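Ticket 747: towels too thick for the linen shelf
Last updated: February, 4:10 pm
Opened by: Karla Barrera, Tagle guest rooms

Stack catches on the shelf above when we use the usual fold. Tried pressing it flat by hand, no change.

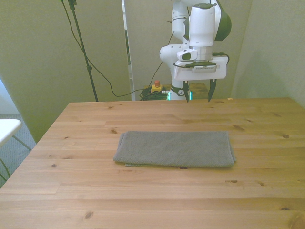
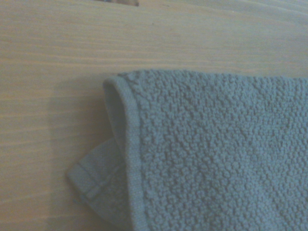
Towel on the pine table, folded in the first, partly folded in the second.

Ariel Manalastas: Please stack 4 to a shelf for now. I'll ask Wuken about a thinner towel.

Status: open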